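Flostton Diaries > Films > February

Quick one tonight, I've got work at stupid o'clock. But I want to get this down before it goes.

Went to see The Salt Ledger at the little cinema in Zimudcombe. Two hours and a bit, subtitles, hardly any music. Director is Nidia Guzmán and I'd never heard of her till the flyer came through the door. Her second film, apparently. The first one never got a release here and now I'm cross about that.

So. It's about a woman called Ñahui who keeps the accounts for a salt works up in the hills. Only person in the village who can read and write, at least to start with. She does everybody's letters for them. Love letters, begging letters, a letter to a landlord that goes on for what must be 6 minutes of screen time with the camera just sat on her face while an old man talks. I thought I'd be bored. Wasn't. You start listening to what she leaves out.
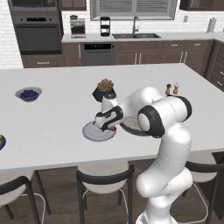
Kitchen island, two plates out.

The middle bit jumps forward. She's 39 by then, there's a husband, there's a company man who wants the ledgers and wants them tidied up. No big speeches. He brings her a pen as a present. She puts it in a drawer and you know exactly what she thinks of him. I do love a film that trusts you with a drawer.

What I liked best was the way the writing itself gets treated. You hear the nib. Really loud, scratchy, a bit horrid. When she's writing for other people it's quick, and when she finally writes something of her own it goes slow and stops and starts and there's a long gap where you can hear a goat somewhere. Woman behind me laughed at the goat. Fair enough.

Black and white for the salt works, colour for the town. Sounds like a gimmick written down. The colour's very washed out though, browns and greens mostly, so when it switches you dont notice for a second or two. I only clocked it the first time because of a curtain.

Grumbles. The brother. He goes off to the coast in the first half hour, comes back near the end with a beard and we're meant to be floored by it, and I honestly had to work out who he was. There's a whole scene of him and Ñahui on a wall that I think was supposed to be the heart of the thing. Felt like it had wandered in from another film. Also the dates on screen -- tiny, bottom corner, white on salt. White on white! Missed at least one. 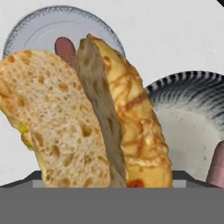 Do you need to have seen her first film to follow it?
Not at all. The stories are separate, and I hadn't seen it either. The only thing to know going in is that it moves through the years without much warning, so keep an eye out for those dates.

The lead is played by someone who'd not acted before, going by the flyer, and the young Ñahui is a different girl again. They don't look much alike. Same walk though, sort of leaning into a wind that isn't there. Somebody must have worked hard on that walk. By the end, when she's old and it's a third actress, I'd stopped thinking about faces at all and was just watching feet.

The ending I'll leave alone, mostly. There's a fire, there's a box, and there's about a minute of nothing but pages. People sat through the credits, the whole lot, even the bloke with the crisps. 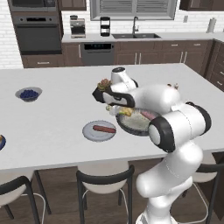 Walked back along the front afterwards still thinking about the landlord letter. She reads it back to the old man and it's far better than what he said, kinder and cleverer, and he shakes his head and asks her to take a line out. Just one. You never find out which. I've been going over it since and I reckon it's the one about the roof, but my sister thinks the one about his wife, and she's only heard it second hand from me on the phone so what does she know.

It's on for a few more nights and then I think it goes to the arts centre at Flekeck, which has the nicer seats but the worse sound. Go for the sound. You want to hear that nib.

Will try and track down the first film. If anyone has seen it, or has a copy with subtitles, leave a comment. I've also got a half finished post on the silent film weekend which I keep promisng and will put up when the washing's done.

Flostton Diaries | 1 February 2024 | Contact | All words mine, please ask before copying | Back to top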